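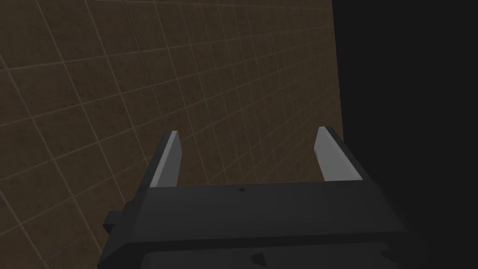

Budgeting for a first arm: how much do we plan in sim before we spend?

marcus_vd
We finally got a yes for next year! Our shop in Harville does kitchenware returns, mostly sorting and repacking, and I have been asked to come back in May with a real equipment list. I'm leaning toward a Kusuma tabletop arm with a parallel-jaw gripper. We've been running everything in simulation for now and I'm having way too much fun with it. Question for people who have bought one of these: what did you forget to budget for?

neema_s
Congrats! Fingers. Everybody prices the arm and then treats the gripper as one line. We went through three sets of pads in our first year, and the lead time on ours was 24 days each time. Put spares in the first order.

cremilda
Agree on spares, and add mounting. Our table cost us 3000 by the time it was stiff enough, and that was with a friend doing the welding.

marcus_vd
Great, both going in the sheet. My big worry is bowls. Everything else we handle has a flat side somewhere.
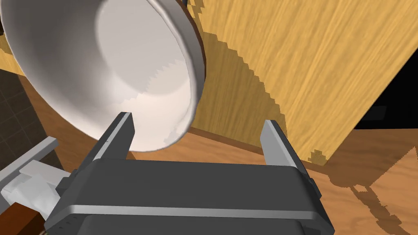 1 min read · 229 words

Reposting my notes from our project page so you don't have to click. With a big white bowl tilted over like that, the thick rim looks like the natural place to take hold, but I want jaws that open wide enough to give us some slack on approach. So the open width is now the first column in my comparison, ahead of payload. Second column is how bulky the gripper body is, because a wide housing eats up room next to a cabinet or a wall. I'd love to hear how others rank these!

slamet.c
I'd put payload back on top. A wide opening is nice, but a heavy ceramic bowl held by the rim puts a lot of twist on the wrist. Uvora sells a suction tool for 192 that might do your bowls with no jaws at all.

neema_s
Suction on a curved glazed bowl? We tried it and I would not spend the money again. Maybe on the flat outside base, if you can reach it.

slamet.c
Worked fine for us on plates, to be fair. Bowls I haven't tried.

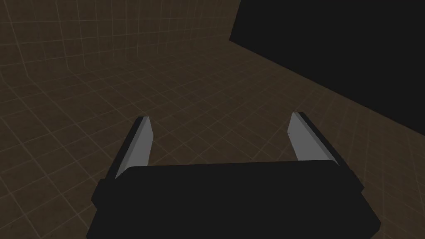

Jaws open, nothing in them, grid floor behind.

melati_p
Jumping in on the sim side. I love sim for reach and clearance, and it saved us from buying the longer Zurnach arm, which we didn't need. I wouldn't set a pad budget from it though. Wear and grip on real glaze are a different story — rent for a month if you can.

cremilda
Seconding the rental. Ask if they credit it toward the purchase, ours did.

marcus_vd
Calling the dealer tomorrow. I'll keep suction as an optional line and move payload up next to open width, Slamet, you've half convinced me. Will post the sheet when it has real quotes in it!

Back to top | Contact the moderators | © Harville Automation Forum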